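Getting the audience to the door: notes for the Chisholm Playhouse talk
Climville small venues evening, 11 November 2025
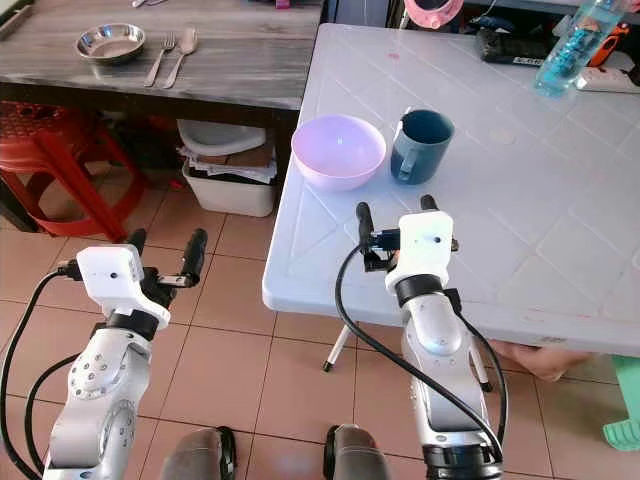
Start with the phone calls. Before we rewrote our directions page, most calls on a show night came from people sitting in their cars, and most of those cars were in the wrong lot. The playhouse was built as a feed store and the front of it still looks like one. People drive past it, turn at the tire shop and drive past it again.

Slide 2. Old directions page. Read the first paragraph out loud. It gives the history of the building before it gives the street. The street comes in paragraph four.

Slide 3. New page. Address first, then parking, then the door. The history has its own page now and people who want it can find it.

Parking. We have 40 spaces and the house seats up to 300, so the page has to say where everyone else goes. Overflow is the Brarkia Hardware lot, after they close at six. We have that in writing and renew it every June. If you use a neighbor's lot, get it in writing.

Walking route from the overflow lot. Two turns, both at things you can see after dark. The old version said to turn at the big maple. We changed it to the mailbox under the streetlight. Ask how many people in the room have a tree in their directions.

Slide 5. The sign. Ours was lit from below and the shrubs grew up in front of the lamp. We moved the lamp to the top. Drive up to your own place at night, from both ends of the street, and look for the sign from the driver's seat.

Step-free entrance. It's on the Nusham Street side, 50 feet past the main door. The ramp used to get one line at the bottom of the page. Now it sits right under the main door, with the name of the street and a note that the bell rings in the box office. Check the bell before every show - ours was dead for most of a run and we only heard from a patron's letter.

Tickets and emails. Same directions, same wording, everywhere. We had three versions going around, and one still named a bus stop that had moved.

Late arrivals. Short section, skip if running behind. Say on the page when the doors close and where latecomers wait. We seat them at the first scene change, back row, house left.

Questions. Somebody will ask about map apps. Ours put the pin on the loading dock. We sent in a correction, then sent it again, and it was fixed after the second one. Check the pin on your own listing tonight.

Handout is by the coffee. It has the old page on one side and the new page on the other.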